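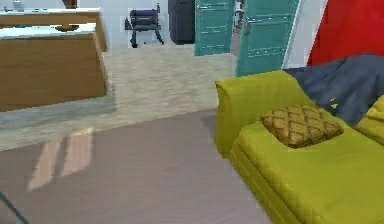 4. Getting the Ritent ready in the practice room

This section takes you through the first set-up of your Ritent mobile arm in Brimbridge, the simulator that came with it. Please set aside an unhurried afternoon. Most of the steps are short, but a few of them leave the computer working on its own for a while, and it is much nicer to get up and make a cup of coffee than to sit and glare at a progress bar.

You will be working in the room called Ponunberg, a furnished home interior with a sofa, two counters, a carpet and a pair of doors. We chose it as the starting room for all new owners, and every value in this section was worked out there. If you have already opened one of the other rooms and moved things about, no harm done, but please come back to Ponunberg for the set-up itself.

Everything you save here is carried over to the real machine in Section 6. Until then the real Ritent should stay switched off, with the red key out of its base.

4.1 Before you start

You will need:

The license card from the lid of the shipping crate
A computer that passed the check in Section 2
The folder called Ritent Base, already unpacked (Section 3.4)
A mouse with a wheel. A trackpad will do in a pinch, but turning the view with one is tiresome work and you will be doing a lot of it.

Close any other program that draws in three dimensions. Brimbridge is a good neighbor most of the time, though it does like to have the graphics card to itself.

CAUTION: Do not connect the network cable between the computer and the real Ritent during this section. If the cable is in, Brimbridge may offer to "mirror" the arm, and a real arm that copies a simulated one will swing through whatever happens to be standing next to it.

4.2 Loading the room

1. Start Brimbridge and wait for the gray start page to fill in. The very first start is the slowest one.

2. Choose Rooms, then Ponunberg, then Open as Copy. Always use the copy. The original is there for you to fall back on, and you will be glad of it sooner or later.

3. Type a name for your copy. Short names without spaces are best, as the log files use the same name and get hard to read when it runs long.

4. When the room has loaded, hold down the mouse wheel and turn the view until you can see the open stretch of floor between the counters and the sofa. This is where the robot will be placed.

5. Open the Physics panel and read the number next to Loaded Parts. For a fresh copy of Ponunberg it should say 346. A lower number means part of the room did not arrive, and the usual cure is to close the room, choose Repair, and open it again.

Note: The patches of light on the floor come from the room's own sun setting. Leave the sun alone for now. We will change it on purpose in 4.6, and it helps to have done everything else under the same light.

4.3 Placing the base

The Ritent needs a start point, which we call its home mark. It is worth being a little fussy over this, as every later measurement is taken from it.

1. In the Add menu choose Ritent Base and click once on the smooth gray floor, well clear of the sofa and the front counter. The robot appears with its arm folded.

2. Use the Turn handle to point the front of the base toward the teal doors. The front is the side with the arrow on it in the outline view.

3. Press Measure and click on the nearest piece of furniture. The reading should be at least 1,000 millimeters. If it is less, drag the base farther out and measure again.

4. Repeat the measurement on the other side. People do tend to skip this one, having got a good number the first time, and then wonder why the elbow knocks on the sofa arm in 4.5.

5. Press Drop. The base settles onto its wheels. A small bounce is fine. If it keeps trembling after a few seconds, it has been placed partly inside the floor, so lift it a touch with the blue handle and press Drop once more.

6. Choose Set Home Mark and save the room.

Note: You may be tempted to put the home mark on the carpet, where there is plenty of space too. Please keep to the smooth floor. The wheels sink slightly into the carpet surface, and the heights you save would all come out a little low.

4.4 Teaching the base its floors

Ponunberg has two kinds of floor, and the Ritent drives a bit differently on each. It needs to learn both, and it needs to learn where one ends and the other begins.

1. Open Drive, then Floor Learning, and click on the smooth floor. Choose Hard.

2. Click on the carpet. Choose Soft.

3. Press Learn. The base will roll forward, stop, turn in place and roll back, first on one surface and then on the other. Keep your hands off the controls while it does so. The whole routine is 31 short moves, and the counter in the corner of the window will tell you how far along it is.

4. When the routine is finished, look at the line Edge Slip. Green is good. Yellow is usable, but we would press Learn again. Red means that the wheels spun on the way up onto the carpet, and the remedy is to lower Approach Speed by one notch and start over from step 3.

5. Save the room again. (We say this often, we know. Floor values are lost if the program is closed without saving, and it is a dull routine to sit through twice.)

CAUTION: The Edge Slip value is for the carpet in this room only. Your own rugs may be thicker, or may slide. Section 6.3 explains how to repeat the test at home, at walking pace, with the stop button in your hand.

4.5 First reaches

Now for the part everyone has been waiting for! The arm is going to move, and you will teach it two easy targets: the pillow on the sofa seat, which is soft and low, and the brown bowl on the rear counter, which is up higher and asks for more care.

The pillow

1. Open Arm, then Targets, then New, and click on the brown pillow. Be sure you have picked the pillow and not the dark blanket behind it. The picked item gets a thin white outline, and the blanket is easy to catch by accident if you are looking at the sofa from a low angle.

2. Set Grip to Soft.

3. Press Drive To. The base moves from its home mark and stops in front of the seat.

4. Press Reach and watch the elbow as it passes the arm of the sofa. There should be clear space all the way. If the elbow touches, Brimbridge stops the arm by itself and draws a small circle at the point of contact. Press Fold, move the stopping place a hand's width away from the sofa arm, and try again.

5. When the fingers are on either side of the pillow, press Save Target. There is no need to lift it yet.

The bowl

6. Press Fold, then Home, and wait until the base has come to rest on its mark.

7. Make a new target and click on the bowl. Set Grip to Rim.

8. Press Drive To, then Reach. The arm goes up first and then forward, so that the hand comes over the counter top and does not push against its side.

9. Lower the hand with the down arrow, one tap at a time, until the Clearance number turns from gray to black. Save the target.

CAUTION: Never use the Soft grip setting for anything hard. Soft lets the fingers keep closing until they feel a steady push back. A pillow gives that gently. A bowl gives it all at once, and on the real machine the finger pads will tear.

Note: The blanket is a cloth item and takes a good deal of computing. If the picture stutters whenever the hand comes near it, open the Physics panel and set Cloth to Coarse. The folds will look stiffer, which does no harm for our purposes.

4.6 The long run

Two good reaches are a pleasant start, but we would like you to see many more before the real arm is switched on. The long run repeats both targets over and over, with small changes each time to the light and to the place where the pillow and bowl are lying.

1. Open Run, then Long Run, and tick both targets.

2. Tick Vary Light and Vary Position. Leave Vary Furniture unticked.

3. Set the number of tries to 2,000 and press Start. You can switch the picture off with the View button, and the run will go a good deal faster if you do. Overnight is a sensible time for it.

4. When the run has finished, open the report and go to Stops. Each stop has a short replay attached. Watch at least the first few for each target, even if the total looks pleasingly small.

5. If most of the stops are on the pillow, go back to 4.5 and move the stopping place. If most are on the bowl, teach the height again. If they are spread over both, the home mark is the likelier culprit, and it is best to start afresh at 4.3.

4.7 Saving and looking after your copy

Choose File, then Keep Set-up, and write the name of the file on the inside cover of this manual. Keep a second copy on a memory stick in the crate with the spare finger pads. Service staff at Sombatkul will ask for it if you ever send the arm in, and having it to hand saves a good bit of back and forth.

Run the floor routine in 4.4 again after every Brimbridge update. The July update changed how wheels meet soft surfaces, so any set-up saved before it needs new floor values, though the home mark and both arm targets can stay as they are.

Continue with Section 5, Fitting the finger pads.

Section 4 last revised October 17, 2023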